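Module ZD 3106: Work, Tools and Change
Handout for Session 3: Sharing the bench
Ziltuddale College, evening programme

Before you start

Bring your notes from last time on the packing hall at Prumbridge, as we'll be coming back to them. If you missed it, the short version is that a firm put in a machine to seal cartons, the sealing got quicker, and the people on either side of it ended up with quite different jobs from the ones they'd had. One side waited for cartons. The other side couldn't keep up with them. Keep that picture in your head.

Tonight is about smaller jobs, and I have been looking forward to it all term! Big machines get the headlines, but so much of a working day is picking things up, putting them somewhere sensible and finding them again. Pens in pots. Lids on jars. The right form in the right tray. We do it without thinking, and that is exactly why it's so interesting when somebody tries to hand it over.

1. What counts as a task?

Take any job you know well and try to write down every movement in it. Most people manage a line or two ("tidy the bench") and then get stuck, as the rest of it lives in the hands. Putting a marker in a cup involves finding the marker, getting hold of it, turning it, bringing it over the opening, and letting go at a good moment. You also need to know where the cup is, and whether something is already in it.

With two arms there is a further question, and it's one that anybody who has carried a wardrobe downstairs will recognise: what is the other one doing? It might steady something, fetch the next item, or simply keep out of the way.

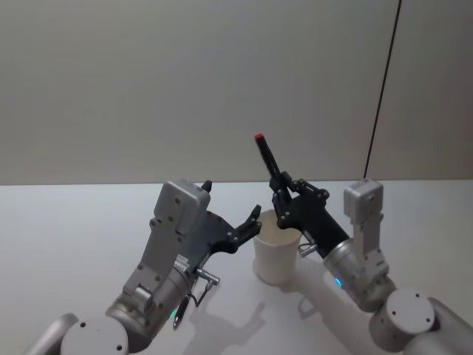 Marker held over the rim of the cup, other gripper open. 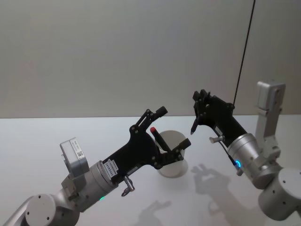 Now think about who does the thinking. In a workshop, an experienced person decides a hundred little things of this kind before the tea break. When part of the work goes to a machine, those decisions have to be made earlier, by someone, and often by someone who has never stood at that bench. This is the single idea I'd most like you to take home.

2. The Orville stores

Our main case is the stores counter at Orville, a repair works with 35 people on the day shift. The stores team used to spend the first part of each morning setting out kits: a tray for each bench with marking pens, fixings, wipes and a job card. It took nearly 40 minutes. Kit-setting was moved to an automated bench in January, and the team were asked to keep a diary of what changed.

The diaries are a joy to read, and there are copies in the folder. A few things to look out for:

The time saved did not arrive in one lump. It came in odd scraps between other jobs, and it took the team a good while to find a use for it.

Checking became a job in its own right. Somebody had to look over each tray, and at first this was given to whoever was free. Later it went on the rota with a proper name and proper time.

The morning chat went. Setting out kits was when people heard which bench was behind and who needed a hand. One diary calls this "the news", and the team ended up asking for a short meeting to replace it.

New starters learned the stores more slowly. Handling every item each morning had been teaching them where everything lived.

Some of the work got better, too, and please don't skip those pages. There was less bending and reaching, and two people moved on to repairs, which they had wanted for years.

3. The Kılıçarslan questions

We use these all through the module, so copy them inside your cover:

Which part of the task has moved, and which part has stayed?
Who sets things up, and who puts them right when they go wrong?
What did people learn or hear while doing the old job?
Who was asked, and when?

The last one makes the most lively discussions. At Orville the team were asked after the bench had been ordered but before it was laid out, and they got its position changed so that it didn't block the hatch. A small win, and they were very proud of it.

4. In pairs

Choose a small task from your own workplace, or from home if you prefer. One of you does it slowly at the table while the other writes down each movement. Swap over. Then mark the steps you'd gladly give away and the ones you'd want to keep, and say why. There are cups, pens and paper clips in the box by the door.

For next time

Read the Orville diaries up to the end of the second month. Write one page on a task that changed hands where you work, using at least two of the questions above. Rough notes are fine, and drawings are very welcome.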